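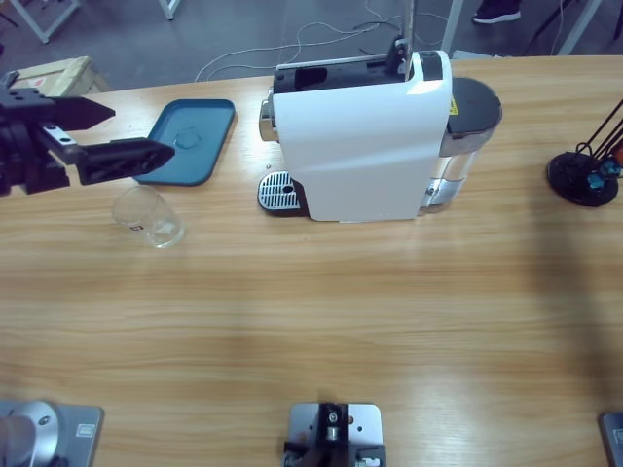
Chapter 9
Hard Water, Soft Water

Before You Begin

You will get more out of this chapter if the word "dissolve" no longer gives you any trouble. If it does, go back and spend an evening with the section on salt and sugar, and don't feel bad about it. I have taught this material for over 40 terms and I still reread that section every time.

You will also want two clean jars with lids, a little plain bar soap, and some water from your own tap. Plain bar soap means the old-fashioned kind. Many of the bars sold for the shower are made with detergents, and they behave so well in any water that they will spoil the first activity for you.

A Town With Two Kinds of Water

When I was a girl we lived in Pendville, on the low side of town, and my grandmother lived on the hill. It was a short walk, and I made it most days after school, and I suppose I was quite old before it struck me as odd that my hair felt different depending on whose house I had washed it in. At home it squeaked. At my grandmother's it slid about under my fingers, and I could never quite convince myself that the soap was out. Her tea was darker and clearer than ours, too. My mother put this down to my grandmother's being generous with the tea leaves and left it there.

The difference was in the pipes, or to be more exact, in where the pipes began. The low side of town drew its water from wells sunk into limestone. The hill was supplied from a reservoir fed by the Dimel, a small, quick river that comes down over granite and doesn't stop long enough anywhere to pick up much of anything. One town, and two quite different liquids coming out of the taps, both of them clear, both of them perfectly good to drink, and both of them called water by everybody who lived there.

We call the first kind hard and the second kind soft. They are funny words for a liquid when you stop to think about it. As far as anyone can tell they began in the kitchen and the laundry, with people who found some water hard to wash in, and the scientists simply borrowed them. I like that very much. A good deal of chemistry was first noticed by somebody with their sleeves rolled up.

What Is in It

Rain is very nearly pure when it forms, but it doesn't stay that way. On its way down it takes up a little carbon dioxide from the air, and as it soaks through the soil it takes up a good deal more, from roots and from all the small living things breathing down there in the dark. Carbon dioxide and water together make a weak acid, carbonic acid, the same one that gives soda its slight bite.

Now let that weakly acid water sit for a long time against limestone. Limestone is mostly calcium carbonate, and calcium carbonate hardly dissolves at all in pure water. In water that carries carbon dioxide, however, it turns into something that does dissolve, and the water moves along with calcium in it. If the rock has magnesium in it as well – and a lot of limestone does – the water carries away some of that too.

So we come to our definition, and I would like you to copy it out by hand.

Hard water is water that contains a good deal of dissolved calcium or magnesium, or both. Soft water contains little of either.

Notice what the definition leaves out. It says nothing about dirt, or germs, or whether the water is cloudy. Very hard water can be as clear as a window. It says nothing about sodium either, so a glass of water with a spoonful of pure table salt stirred into it is no harder than it was before, however unpleasant it may be to drink. Students trip over this one every year, and I expect a few of you will trip over it too. Come back to this paragraph when you do.

Activity: The Jar Test

Fill one jar halfway with water from your tap. Fill the other halfway with distilled water from the grocery store. Shave a few thin curls of soap into each, keeping the amounts as even as you can manage, put the lids on tightly, and shake them hard. Set them down next to each other on a level table and wait.

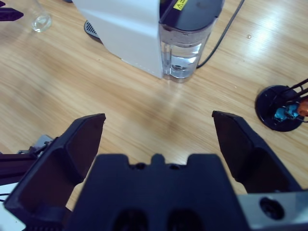 Figure 9.2. A light wooden tabletop beyond an open black gripper.

The distilled water should give you a tall, lasting foam with clear or slightly milky water under it. If your tap water is hard, its foam will be thin and will sink back quickly, and you will find grayish flecks floating in the jar or clinging to the glass. If the two jars look alike, you live somewhere with soft water, or somebody in your house has put in a softener, and it would be worth asking.

The flecks are what we commonly call soap scum. Soap is made of long molecules with one end that likes water and another end that would much sooner be in grease, and that double nature is the whole secret of how it cleans. When calcium is present it takes hold of the water-loving ends and ties the molecules together in a form that won't dissolve. Soap that has been tied up this way is no use for washing. You have to keep adding more until all the calcium has been used up, and only then does the foam begin to stand. A family in a hard water town can go through a surprising amount of soap just getting to the point where the washing starts.

Write down what you saw before you read any further. Write down the time as well, and let the jars stand overnight if there is a shelf where they won't be knocked over. One of my former students, Somkiat Paisan, labeled his lids with the date and kept them lined up on a windowsill, and his oldest, marked Friday, December 30, 2022, still had its ring of scum when he brought it in to show me. I am not asking you to go that far. I do ask that you label the lids.

What Heat Does

Anyone who has lived with hard water has looked into a kettle and seen the chalky crust on the bottom. We call it scale, and if you were to chip a little off and take it to a laboratory, you would be told that it is mostly calcium carbonate, the very stuff the limestone was made of. The rock dissolved underground, traveled through the pipes where you couldn't see it, and then came back as rock in the kitchen. I have known this for most of my life and it still pleases me.

The reason lies in the carbon dioxide. Remember that limestone could dissolve only with its help. When you heat the water, the carbon dioxide is driven off, and without it the calcium can no longer stay dissolved. Out it comes, and it tends to settle on whatever surface is hottest. That is why scale favors the heating element in a kettle, the inside of a water heater, and the narrow passages of a coffee machine. Scale is also a poor conductor of heat, so a crusted element has to work harder and longer to warm the same amount of water.

Hardness that can be removed by boiling is called temporary hardness. There is another sort that can't. Where the calcium entered the water from gypsum, for example, no amount of ordinary boiling will bring it out, and we call that permanent hardness. The water from most wells has some of each. In the village of Nullholm, where I spent one very wet November collecting samples with a borrowed bicycle, the water was so rich in gypsum that people boiled it, cooled it, and found it nearly as hard as before, and the old Bondarchuk laundry on the main street did its whites in rainwater from a cistern on the roof.

The classroom question that follows from all this is which kind of hardness ought to be taught first. I have always begun with the temporary kind, on the grounds that most of you have a kettle at home and can go and look.

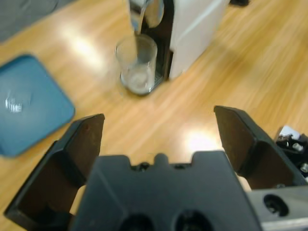
Vira Hnatiuk would do it the other way around. She wrote to me after the last edition that her own classes learn about gypsum before they ever hear of carbon dioxide, "and then boiling comes as a bonus, and they don't spend half the term believing it cures everything." It was a fair point and I have thought about it a good deal. I have left my order alone, but I have added a warning at the end of the next section, and if you find the warning helpful you may thank her for it.

Is Hard Water Bad for You?

People ask me this at parties, or they did when I went to more of them. For most healthy people, the calcium and magnesium in drinking water do no harm, and both are things the body needs. Plenty of people prefer the taste. Bakers have views on it, too, and so do brewers, and I have been told with great firmness that a certain sort of bread can't be made properly on the hill side of Pendville.

The trouble with hard water is mainly trouble for pipes, kettles, and laundry. Soft water has troubles of its own. Water that is very soft and a little acid can slowly dissolve metal from old plumbing, and where that plumbing contains lead it is a serious matter indeed. We will come to it when we talk about corrosion.

And now the warning. Boiling removes temporary hardness only. It leaves permanent hardness where it was, and as some of the water goes off as steam, whatever stays dissolved becomes a little more concentrated. If a problem in this chapter tells you that a sample has been boiled, stop and find out which kind of hardness it had to start with before you write anything down.

Words to Know

Hard water, soft water, scale, soap scum, temporary hardness, permanent hardness, ion exchange. The last of these hasn't come up yet. It is how a household softener works, and we begin with it in the next section, where you will need your labeled jars again and a small bag of salt.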